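Flustodance - README

Lesezeit: 5 Minuten
Drucken | Per E-Mail versenden

Flustodance ist eine Sammlung von Wahlprogrammen, Flugblättern und Kandidatenzetteln aus der Kommunalpolitik, abgetippt oder eingescannt, grob verschlagwortet und in halbwegs einheitliche Tabellen gepresst. Wer wissen möchte, wie oft ein und dieselbe Umgehungsstraße in 7 Wahlperioden versprochen wurde, ist richtig. Wer wissen möchte, ob sie gebaut wurde, muss hinfahren.

## Inhalt

Der Datensatz umfasst rund 2,000 Dokumente (Zahlen stehen in den Dateien mit Komma als Tausendertrenner, eine Altlast aus dem ersten Export, die inzwischen unter Bestandsschutz steht). Davon sind 1,000 vollständig verschlagwortet. Der Rest liegt als Rohtext vor und wartet.

Die Ordner:

- `programme/` - Wahlprogramme, auch solche, die auf einen Bierdeckel gepasst hätten
- `flugblaetter/` - alles, was im Briefkasten lag, obwohl ein Aufkleber dagegen sprach
- `zettel/` - Kandidatenvorstellungen, meist mit Hund oder Fahrrad
- `bilder/` - Bildmaterial für diese README und die Projektseite
- `tabellen/` - die eigentliche Arbeit, im CSV-Format

## Felder

`id` ist eindeutig, jedenfalls seit Version 5. `gremium` nennt Gemeinderat, Kreistag oder Ortsbeirat. `liste` enthält den Namen der Liste in der Schreibweise des Originals, was bei freien Wählergemeinschaften dazu führt, dass dieselbe Gruppe mit Bindestrich, ohne Bindestrich und einmal mit Ausrufezeichen vorkommt. Bitte nicht zusammenführen. Zwei davon reden nicht mehr miteinander.

`thema` folgt dem Jedico-Schlüssel, den wir übernommen und an einer Stelle erweitert haben: Die Kategorie »Parkplätze« war für die Wirklichkeit zu klein und hat jetzt Unterkategorien. `zusage` steht auf `ja`, `nein` oder `wird geprüft`. Die letzte Ausprägung ist mit Abstand die häufigste.

## Herkunft

Die älteren Bestände stammen aus dem Archiv Olteck, das sie in Bananenkartons übergab, und aus dem Nachlass der Lokalredaktion Galbraith. Neuere Stücke kommen über das Einreichformular. Beim Wahlkampf am Infostand gilt: Uns interessiert das Papier. Kugelschreiber, Luftballons und Einkaufswagenchips bitte behalten, davon haben wir schon eine Schublade voll, und kein einziger Stift darin schreibt.

Die Texterkennung lief einmal automatisch über alles. Auf glattem Papier klappt das gut, auf Recyclingpapier weniger, und bei einem grünen Flyer auf grünem Grund hat sie aufgegeben und nur Satzzeichen geliefert. Solche Fälle tragen in der Spalte `ocr` den Wert `handarbeit`. 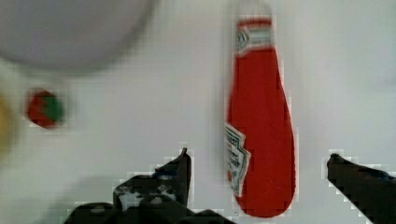 ## Bekannte Mängel

- Ortsteile, die nach einer Eingemeindung anders heißen, tauchen unter beiden Namen auf.
- Amtsinhaber sind überrepräsentiert. Sie haben mehr Papier.
- Umlaute in `zettel/` sind teilweise doppelt kodiert. Das »Bürgerbüro« ist trotzdem zu erkennen, mit etwas gutem Willen.
- Ironie wird nicht erfasst. Ein Programm fordert eine U-Bahn für einen Ort ohne Ampel und steht nun als ernst gemeinte Zusage in der Tabelle.

## Nutzung

Die Tabellen dürfen frei verwendet werden, die Scans nur für Forschung und Lehre. Für Prognosen taugt der Datensatz nicht: Er sagt, was versprochen wurde, und enthält keine Wahlergebnisse. Anfragen aus Wahlkampfteams, ob man die eigenen Flugblätter löschen könne, beantworten wir höflich und abschlägig.

## Mitmachen

Korrekturen bitte als einzelne Änderung je Dokument einreichen, mit `id` im Betreff. Neue Scans mit 300 dpi, Vorder- und Rückseite - auf der Rückseite steht meistens die Umgehungsstraße.

Zuletzt aktualisiert: Oktober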